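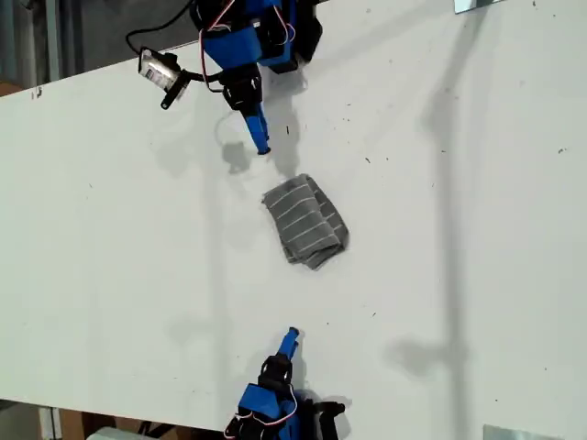
4. Listening Sessions and Home Recordings

4.1 Material

We worked with 30 songs, all of them recorded at home by singers who play at least one instrument themselves. Half came through the Stivside open call, and the others were sent to us by members of the Pomura songwriting circle. Each singer gave us two versions of the same song: the first full take they were happy with, and the version they finally released. We asked for nothing else. No stems, no notes on gear, no artist photos. We wanted listeners to meet the songs the way most people do, cold and through headphones.

It was a joy to put this set together. The songs run from hushed guitar pieces to loud, layered pop with a dozen vocal parts, and several have that odd closeness you only get when a person sings a foot away from a wall of coats. First takes were longer than released versions in most cases, often because an intro had been trimmed or a second bridge dropped. We left these differences alone. Loudness was matched across all files, as described in Section 3, and the files received no other treatment.

4.2 Listeners and procedure

Listeners were recruited through the Juvthorpe music library and two evening choirs. After removing incomplete sessions we had 722 ratings. Each listener heard 14 clips in random order and never heard both versions of one song. After each clip they moved a slider for closeness ("How near does the singer feel to you?") and another for finish ("How complete does this recording sound?"). A text box was open the whole time for anything they wanted to add, and they filled it with gusto. Some comments ran longer than the lyrics they were about! 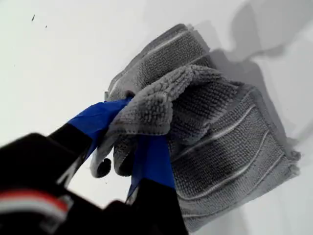
Sessions were closed on 2018-11-28, and no ratings were added after that. The sliders ran from 0 to 700 in the software, a leftover from an earlier pitch-matching task, and we kept that range so that the two data sets could be compared directly. Listeners saw only a plain line with a word at each end.

4.3 Closeness and finish

We had expected the two scales to pull against each other, with rough takes feeling near and polished ones feeling far away. For the quiet songs that is what we found. Listeners placed the first takes closer, and their comments kept coming back to breath, chair creaks and the small pause before a chorus. One wrote that she "could hear him decide to keep going," which we think is a lovely account of what a first take can hold.

The louder songs went the other way, and this is the result that excites us most. Here the released versions scored higher on both scales. Stacked harmonies seem to bring a voice forward when they are all sung by the same person, even when there are many of them. Papadakis style doubling (the same line sung twice and panned apart, see Section 2) was used on most of these songs, and listeners who mentioned it described the voice as being "around" them or "in the room."

Reverb gave a messier picture. Long reverb tails lowered closeness on guitar songs but made almost no difference on piano songs, and we do not yet have a good explanation. Piano itself may already suggest a larger space, so that a distant voice sounds at home there. It could also be that our piano songs happened to have stronger singers. The set is too small to tell these apart, and we plan to return to it with new recordings in December.

A few comments touched on words instead of sound. Listeners who could make out every line tended to rate closeness higher, whichever version they had heard. We did not measure clarity of lyrics directly, and in the next round it will get a slider of its own.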